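3. Materials and Methods

3.1 Collection area

Discarded small electrical goods were collected from households in Tonville and the neighboring district of Sowerby. The two places differ in housing and in how waste is handled. Tonville is mostly apartment buildings with shared bins in a courtyard or basement. Sowerby is mostly single-family houses, where each household has its own bin and the nearest recycling yard is a short drive away. Neither place had a curbside service for small electrical goods before the study.

Households were invited by letter in February. The letter was sent to 3000 addresses drawn from the local property list, and 1021 households agreed to take part. Those that agreed received a collection bag, a one-page list of accepted goods and a short form. The form asked what the item was, how long it had been out of use, where it had been kept and why it was being discarded now. Households could put as many items in the bag as they liked, but were asked to fill in one line of the form for each item.

Bags were picked up by Curby, a local hauling firm, on its normal paper and cardboard route. Drivers did not open the bags. Bags left out without a form were still picked up, and their contents were weighed, but they are not part of the analysis in Section 4.

3.2 What was accepted

The list covered goods that one person can carry in one hand: toys, chargers, small lamps, clocks, kitchen scales, hair dryers, radios, remote controls and the like. Phones, tablets and laptops were left off the list. They have a resale value, and earlier work on hoarding of electronics has dealt mainly with them. We were interested in goods that have almost no resale value and are still kept for years in drawers and closets.

Batteries were to be taken out before the bag was closed. Many were not, and this added a step at intake. Items with a swollen or leaking battery were set aside in sand and passed on to the county hazardous waste point. They were recorded by type only.

3.3 Intake and sorting

Each bag was given a number at intake and its form was stapled to a record sheet. Items were matched to the lines on the form. Where an item could not be matched, it was recorded as undeclared. Undeclared items were kept in the totals by weight but were dropped from any analysis that uses storage time or the reason for discarding.

Items were then opened by hand. Screws were removed where possible, and glued housings were split along the seam with a flat blade. Parts were sorted into five fractions: circuit boards, cables and loose wiring, motors and coils, mixed metal, and plastic. Wiring that was soldered to a board was clipped and placed with the wiring fraction, except where the remaining stub was shorter than a fingernail. Boards were not stripped of their components, as the buyers of scrap boards in our area take them whole. Figure 2 shows two of the fractions at a small scale.

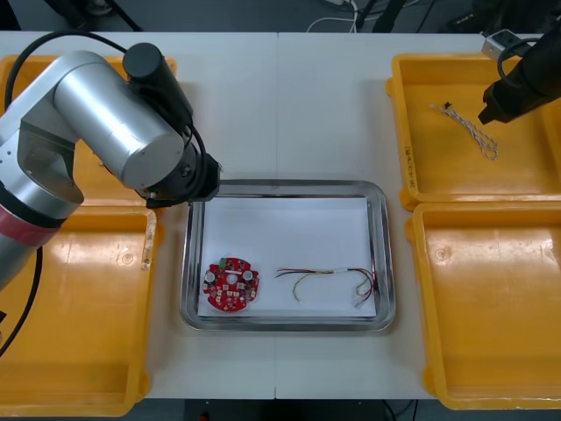 Figure 2. Circuit board (red) and bundle of thin wires on a lined metal tray, with plastic bins on either side.

Weights were taken on a bench scale that was checked against a 1000 g reference weight at the start of each shift. Fractions lighter than 1 g were recorded as a trace and given a value of zero in the totals. The effect of this rule is small for boards and larger for mixed metal, where many items gave only a spring or a single clip.

3.4 Reasons for keeping and discarding

The reasons given on the forms were coded by two readers working apart. The coding scheme had been drawn up by Denise Cheetham for an earlier survey of household storage in Lusimon, and we kept her categories so that the results could be compared. The main ones are "might be needed," "did not know where to take it," "was a gift," "meant to repair" and "forgot it was there." A line could be given more than one code. The readers disagreed on 53 lines, which they settled by talking them through - in most cases the trouble was handwriting.

"Meant to repair" was used only when the form spoke of a plan, even a loose one. A statement that the item was broken was not enough. This is stricter than the practice in the Lusimon survey, and the share of items in this category should be compared with care.

3.5 Limits

The sample is made up of households that chose to take part, and these are likely to be more interested in recycling than their neighbors. Storage time was reported from memory. People tend to round to five or ten years, and the figures in Section 4 are therefore given in broad bands. The exclusion of phones and laptops also means that our weights for circuit boards cannot be set beside those from studies of all household electronics.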